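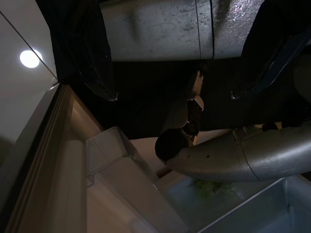
Studio Notebook / Heat and Floor

March 25, 2023

Second day of trying to get the big room warm before the early class and keep it that way until everyone is lying down at the end. Yesterday's attempt got the front row sweating nicely and left the back row in socks. I had a note from a student that said "lovely class, will bring a sweater." For a hot room, that stings a bit.

Setup today: both Cluden heaters on the long wall, tilted down one notch from where the installer left them. Fan off. Door snake in place (the old one, the new one sheds). Humidifier on the low shelf by the props, filled to the line, which takes 900 ml and no more, whatever the lid says. I turned everything on 16 minutes later than I meant to, so the warm-up numbers are no good and I'm not going to pretend otherwise. Will redo.

What I can say is that the tilt helped. I lay down in the back corner for the length of a full savasana, purely in the interest of science, and did not want my sweater. The spot near the mirror is still the cold one. Cold air slides down the glass and pools on whoever has put their mat there, and the people who put their mats there are the people who like to watch themselves in triangle, so they tend not to complain.

Humidity is the harder part. The gauge by the door and the gauge by the teacher's mat disagree, and have disagreed for as long as I've worked here. I moved them side by side on the windowsill for an hour and they went on disagreeing, only closer together. Concetta Fiore thinks the door one reads high. I think the mat one reads low. We are both going to be unbearable when the new one arrives.

Sequence notes, while I remember. With the room properly warm, the opening breathing can be shorter. I ran through it alone at the usual length and was bored and dripping before the first side bend, a bad combination. Half moon felt better than it has all winter. Standing bow was its usual self. Also tried holding the forward fold longer, and there I'd go carefully: in real heat you feel much bendier than you are, and the hamstrings send the bill tomorrow. Cue for class should be bend the knees first, then straighten what wants to straighten. Concetta says I've been giving that cue in a voice like a flight attendant. Noted.

Mats. Tested the Eleck and the Akolgo under a wet towel. The Eleck grips well dry and turns into a slip-and-slide the minute you drip on it. The Akolgo is the other way around, a little slick at the start and then very good once it's damp. It also smells like a tire shop. I've hung it over the rail in the back hall to air out and apologized to the front desk. If the smell goes, I'd order more of those for the rental pile. If it doesn't, we keep the Elecks and tell people to use a full-length towel, as we already tell them, and as they already don't.

Floor cleaner: the Herer concentrate left a film when I mixed it by eye. Mixed it again with an actual measuring cup and no film. I will not be taking questions on this.

To do before the next full class:

Redo warm-up timing, heaters on when the sheet says on
Tape marks for mats, and leave a gap along the mirror
Ask the installer if the tilt can go down one more notch without voiding anything
Refill humidifier between classes, not during
Find the towel hooks that were definitely in the supply closet in June
Water before class, C., and that goes for the people teaching it too

Heaters off, door propped open, room still warm when I locked up. My hair is a separate matter.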